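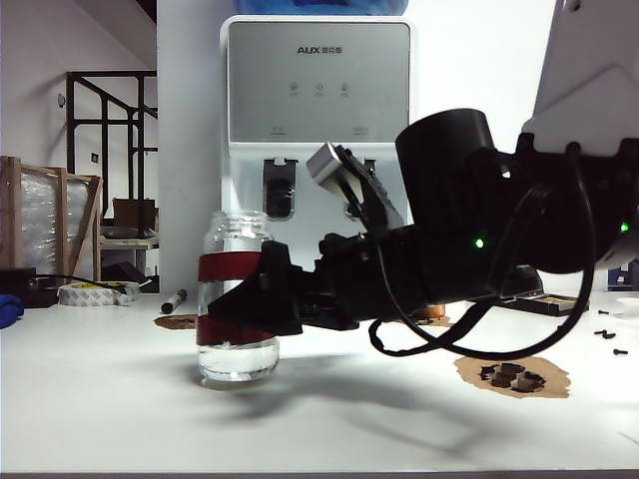
Taped jar and dispenser, main table.

I have wanted to write up the countertop water dispenser for a while, mostly for my own reference. It is an AUX unit, the boxy white kind with a gray front panel, three buttons in a row and two outlets side by side in a recessed bay. It sits directly on the tabletop. The bay is low, and that limits what can be filled under it without tilting. Most of what follows concerns clearance, fill level and tape.

Containers first. I wrap red tape around anything clear that gets used at this table. One band goes around the middle and a second one lower down. The middle band is the stop line for hot water and the lower band is the minimum for rinsing. Clear containers are hard to read against a white top and a white machine, and a red line can be read from across the room. I have tried a marker line directly on the wall of the container. It wipes off the first time the outside gets wet. Plain vinyl tape lasts through a month of washing if the ends overlap by 2 cm and the overlap is pressed down with a fingernail.

To place the bands I use a kitchen scale. Put the empty container on it, zero it, add water to 150 grams and mark the level with the pen. Then add water to the upper mark you want and repeat. Wrap the tape so that its top edge, not its center, sits on the mark. Meifang Han and I disagreed over this and she was right. With the center on the mark, each person reads a different edge and the fills vary by half a tape width.

I logged fills in February using a cheap paper notebook and the same scale. Over 30 fills the taped containers stayed close enough to each other that I stopped logging. The plain ones did not, and I put those away.
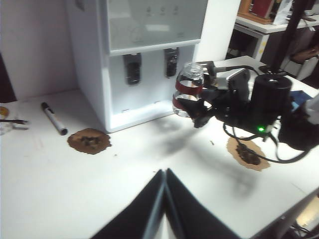

The two taps and the drip tray base, with the pen still out.

Clearance is the next constraint. The height between the taps and the base decides everything. A squat cup goes straight in. A container with a tall neck has to be brought in from the side and held with its mouth just below the outlet. Keep it upright once it is in position. A tilted container fills to a sloping line and the bands stop meaning anything.

Check the outlet before pressing. The two are close together, and it is easy to line up with one and dispense from the other. I considered labeling them and decided against it, as labels inside the bay peel from the steam.

The tabletop itself takes more maintenance than the machine. Brown paper goes down where things drip or crumble, and it gets torn off and replaced when it looks bad. A full roll from Visser was 761 grams when I bought it and has hardly gone down. The tape stays on the table beside the pen, within reach of the left hand. A cloth goes at the end of the table, never under the dispenser, where it would hold water against the feet.

Cleaning the bay: wipe the back wall first, then the underside of the outlets, then the base. A bottle brush is too stiff for the outlets. I use a cotton swab and a little citric acid solution, then run a full cup through each side and throw it out. If the front panel has water spots, a dry microfiber cloth takes them off. Spray cleaner leaves a film that shows up under the ceiling light. 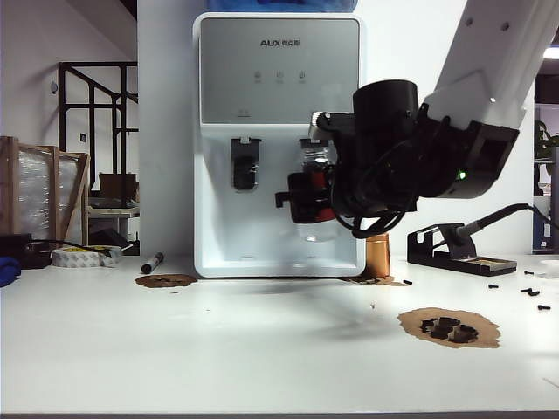 Page last changed: 4 March 2022

With a clear bottle held directly below the right tap, the remaining margin is easy to judge. The ribbed part at the top is the section to watch. Water rises faster there as the bottle narrows, so stop early and let the last bit come up slowly.

Still open: whether the bands should move down a little for thin plastic, which flexes when gripped and pushes the level up. I will measure it with the same scale and add the figures to this page.

Comments (3)

skelska_r: What tape width? I used the narrow kind and it curled at the ends after a few washes.

Brukstead: Top edge on the mark, agreed. We do the same with pitchers. Do you descale the hot side more often than the other one?

Nusum: The citric acid tip worked on mine. I left the swab against the outlet for a minute before wiping.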